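Archives Assistant (Fixed Term, Part Time)
Ronmont Local Records Centre

Reference: 618
Hours: 42 per fortnight
Term: 12 months, with possible extension subject to funding

About the position

The Ronmont Local Records Centre holds council minutes, rate books, building plans, parish registers and the business papers of several district firms. The Archives Assistant will work on the Moletti accession, which came to the Centre from the former Moletti cannery and consists of 319 boxes of wage books, shipping ledgers, label proofs and correspondence. The accession has a rough box list. It has not been catalogued at item level and parts of it are not in original order.

The position reports to the Collections Archivist and is based at the Adeleke Street building. Remote work is not available, as the duties require handling of original material.

Duties

Survey each box and record its contents, condition and date range on the standard form.
Rehouse material in archival folders and boxes, and remove pins, rubber bands and rusted clips.
Enter descriptions in the catalogue at series and item level, following the Centre's cataloguing manual.
Flag mould, insect damage and brittle paper to the Collections Archivist before any further handling.
Retrieve and reshelve items for the reading room on Wednesday afternoons.
Scan selected label proofs and check the files against the originals.
Apply access restrictions to personnel files in line with the Centre's privacy schedule.

Scanning targets are set at 1,000 pages per quarter. Cataloguing progress is reviewed monthly by box number. No target is set for rehousing, since the condition of the boxes varies widely.

Selection criteria

Essential:
A diploma or degree in archives, records, library studies or a related field, or equivalent work experience.
Accurate data entry and a good standard of written English.
Ability to read nineteenth and twentieth century handwriting.
Ability to lift and carry boxes of up to 12 kilograms, and to use a step stool.

Desirable:
Experience with the Vurora collection management system or similar software.
Knowledge of business records, particularly ledgers and wage books.
Some experience with the storage of colour print material – the label proofs use inks that transfer under pressure.

Training in Vurora will be given to the successful applicant in the first fortnight. Applicants who have used other systems should name them and state the version where known.

Conditions

The position is paid at Grade 3 of the Centre's salary scale, with leave on a pro rata basis. Ordinary hours fall between 8:30 am and 5:00 pm, Monday to Friday. The pattern of days can be agreed at the time of offer, provided that Wednesday afternoon is included. The stack area is kept cool throughout the year and warm clothing is advised. Food, drink and ink pens are not permitted there.

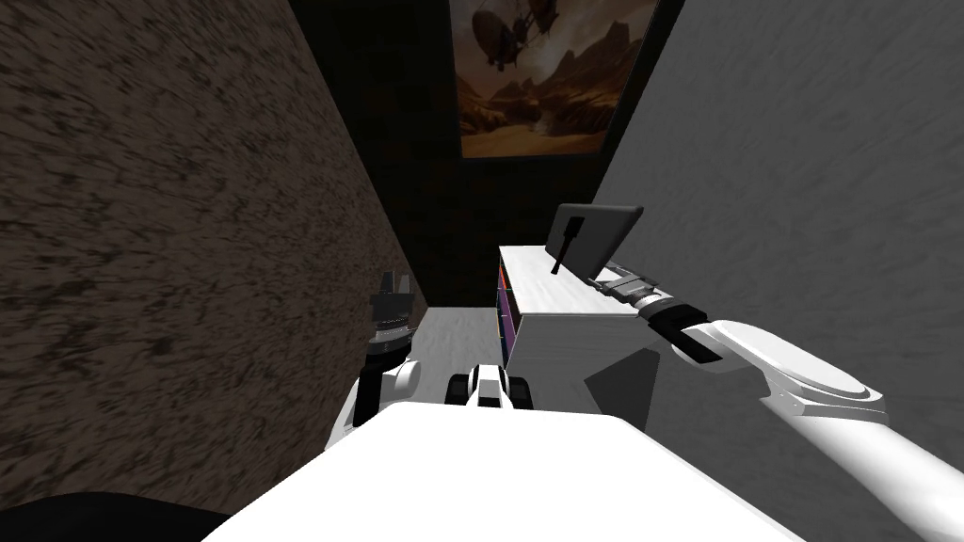

Adeyinka, in the handover notes from the last contract, advises new staff to begin with the shipping ledgers – their dates are firm, and they make it much easier to place the undated letters. The notes also recommend leaving the label proofs until the wage books have been listed. Both will be supplied to the successful applicant with the box list.

How to apply

Applications should include a cover letter of no more than two pages addressing the essential criteria, a résumé, and contact details for two referees. Quote reference 618 in the subject line. Late applications will not be considered.

Interviews will be held in April at the Adeleke Street building and will include a short transcription exercise. Applicants who need an adjustment for the interview or the exercise should say so in the cover letter.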